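Workshop notebook, transfer cell, Nukstead site
Entry dated 27/11/2024
Entered by: Hidayah Tuhumury

Purpose of entry. To record the scheduled inspection of the transfer cell, the re-seating of the receiving bin and the correction of a drift in the place position. The cell had completed 1,434 cycles since the last entry. The inspection was brought forward at the request of the Mendoza line, where colleagues had reported that blocks were being released too close to the bin wall.

Condition on arrival. The cell was isolated at the main switch and the pendants were checked before any person reached over the table. No faults were stored on either controller. The belt was turned by hand through one full length and ran freely. The edges were examined for fraying and none was found. The drive roller had collected a quantity of dust and fibre, which was removed with a dry brush. Solvent is not to be used on this belt.

Bin position. The bin is located by eye against the tape grid and is not fastened down. It is therefore the first item to be suspected when the place position appears to have moved. The stored position was compared with the bin from the wrist camera, with the fingers open and the arm held at its approach height.

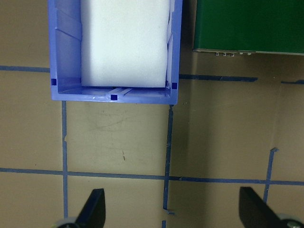

Should the bin be screwed to the table? It should remain loose for the present, as the layout is still being altered and each new hole weakens the surface; the matter will be considered again when the layout is fixed in January.

The lining in the bin was left in place. It reduces bounce on release and should be renewed when it no longer lies flat. Anyone renewing it should check the release height afterwards, as a thicker piece will bring the fingers nearer to the load than the program allows for.

Gripper. The finger screws were checked with the torque driver. Two had eased slightly and were brought back to the setting given on the cell sheet. The finger faces were wiped and the opening and closing strokes were run ten times without load. Movement was even in both directions. A faint click was heard at the end of the closing stroke on the first run and was not heard again. It is noted here so that the next person to work on the gripper may listen for it.

Cables. The cable run on the pendant side remains untidy and does not meet the standard set out in the cell sheet. Sufficient slack was confirmed at each base by moving the joints slowly through the working range at reduced speed. No cable was pulled tight at any point. The ties on the wrist cable are to be left as they are: on the previous occasion they were moved nearer to the joint and the outer cover was pinched.

Place position. The stored position was found to be 18 mm out along the length of the belt. The vertical error was too small to measure with the rule. The position was taught again at low speed and saved under the same name, with the former values copied to the back page of this book.

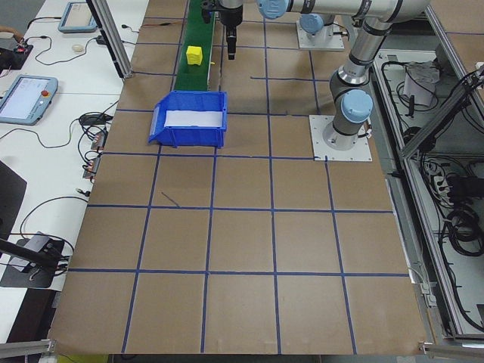
The low-speed test was then repeated at half speed and at full working speed. Thirty-four transfers were made in all. Two of these were stopped by hand at full speed, when the block appeared to have turned on the belt before the pick. Neither stop was caused by the arm. The block had been set down at an angle by the operator, and the program makes no allowance for this. A small guide at the loading end would remove the difficulty, and a drawing for one has been requested from Vitoter.

Grid tape. Several strips have lifted or torn at their ends. Loose ends should be trimmed flush and should not be pressed back, as the adhesive does not hold a second time. The strips nearest the bin matter most and should be replaced first. A fresh roll is kept in the drawer marked Revby. Replacement was deferred to the next visit so that the taught position could be proved against the existing marks.
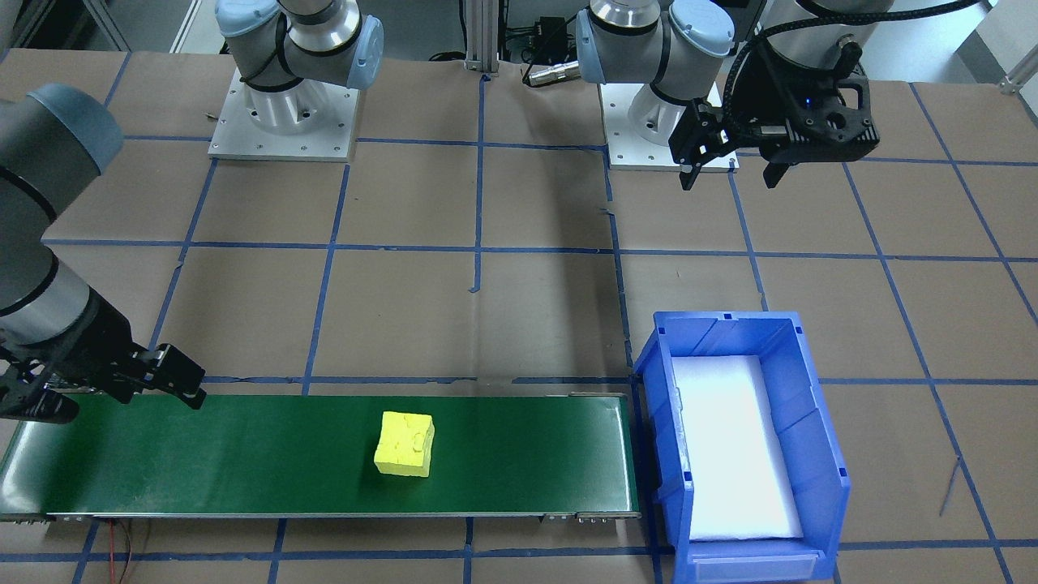

Revby asked whether the second arm had also been taught again, and remarked that the two programs share the same bin position in the older version of the file.

Reply entered the same day. The second arm was not taught again. Its program was opened and read, and it still calls the older values. It must not be run in automatic until those values have been replaced. A card to this effect has been fixed to the main switch.

Outstanding work.
Replace the grid tape near the bin and check the place position afterwards.
Copy the new values to the second arm and prove them at low speed.
Tidy the cable run on the pendant side.
Obtain the guide drawing from Vitoter.
Listen for the click on the closing stroke.

The cell was handed back to the Mendoza line for single-arm use only, at the reduced speed setting.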